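Budgeting for the Second Arm
Leidy Huamán
4 Aug 2018

Each April the departments at Grerorholm submit their equipment requests, and each April the robotics line is treated as a single purchase. I believe this is a mistake.
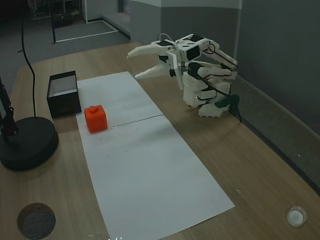
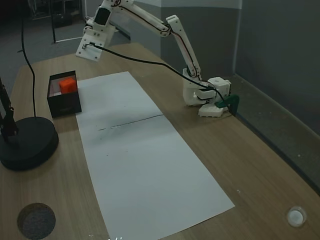
Block and box work at the bench, with a printed arm.

The price of an arm is the smallest part of what it costs to keep one in service. Our records for the past year list 17 replacement parts, most of them printed in house, and around 100 hours of staff time spent on calibration and cabling. None of this appeared in the original request. The Lozano proposal now before us repeats the omission – it sets out hardware in detail and leaves upkeep to the general fund.

The competing quote from Vultura is higher, but it includes spare motors and seven days of training. Zomov offers neither. A fair comparison would place all three on the same footing over the full period of use, with staff hours entered at their true rate.

I would ask that no second arm be approved until such a comparison has been made. Departments should also state which tasks they expect the equipment to perform, and who will be responsible for it.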